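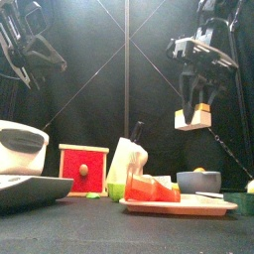
Play kitchen storage - one big bin or small boxes?

riaan_z
We have a play kitchen set that has outgrown its shelf. Knife block, drawer box with a red front and a round knob, trays, a lot of small food. My kids are 3 and 6. Right now it all gets dumped in one bin and they stop playing because they can't find anything. What do other people do?

gwainwright
Small boxes. Food in one, dishes in another, and the bigger pieces stay out on the table. We did this in April and it has held up fine.

bradp
I disagree. We had small boxes and I was the only one who sorted them. One bin, lid on, done. If they want the toaster they can dig for it.

riaan_z
The digging is the problem. The little green food pieces go straight to the bottom.

gwainwright
Put the small food in the drawer, if the drawer is deep enough. Ours is a Pilano and it holds 19 pieces before it sticks.

mcropper
I would leave the toaster and the pink box out all the time and only put away the small stuff. Big pieces are what get them started. A dark tabletop helps too, you can see what is left on it at cleanup.
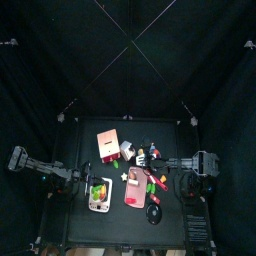 Pink box at the back, toaster next to it, vegetable tray on the left.

bradp
That works if you have a table to give up. We eat on ours.

mcropper
Fair. A large tray would do the same job - lift it off at dinner with everything still on it.

riaan_z
I like the tray idea. Would you keep the knife block on it? Ours is white and tips back a little, and I think it would slide when I carry it.

mcropper
Lay it down before you lift.

bradp
Still more work than a bin.

riaan_z
Going to try the tray for the big things and the drawer for the food. I'll post again if it doesn't last.

Comments (3)

Wolfram K.
We use a muffin pan for the small food. It has 6 cups and the kids sort it themselves.

Agbenyega
Is the drawer front glued or screwed on? Mine came off.

Gemma Wainwright
Glued on ours. Wood glue fixed it, leave it overnight.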